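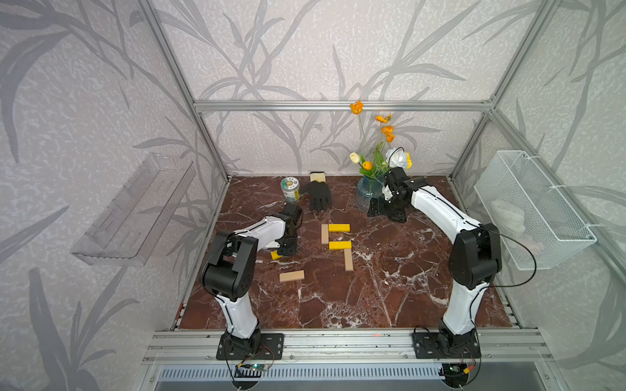 Two arms, one marble-look tabletop, leafy wallpaper.

OK so I finally caught up on last night's Comdale Bake-Along and I have Thoughts. Thread, spoilers, you've been warned.

First off, who decided we need 90 minutes for a show where one person goes home?? The actual baking took maybe a third of it. The rest was slow walking and people hugging their parents on video.

Sajib Akanda was robbed. I said it in week 2 and I'm saying it now. His custard tower leaned a little, fine, but the judges went back for more and then gave him a 70. Nobody eats three forkfuls of a 70!

Meanwhile the guy with the raw middle is safe, because he cried. (I cried too. Still raw.)

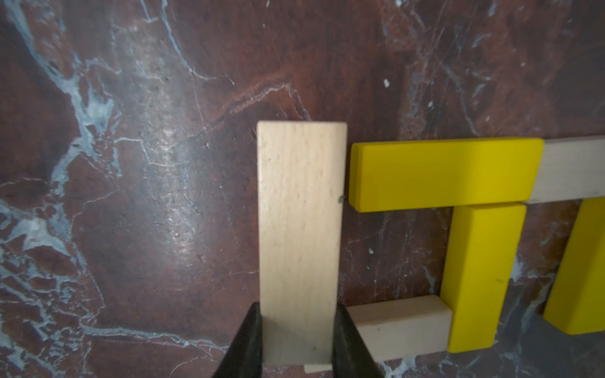 And can we talk about the pause before the name? My sister made tea during it. She came back, sat down, blew on the tea, and they were still holding on Afroza's face.

Afroza Khondokar is winning this whole thing, by the way. She does her pastry without once looking at the clock and she's nice to the others. If she doesn't get the trophy I'm switching to that Jirkden detective show everybody keeps pushing on me.

300 of you voted in my poll and most of you picked raw middle guy to make the final. I love you but what are you watching

Anyway, finale predictions tomorrow after work. Be nice in the replies, my mom reads these.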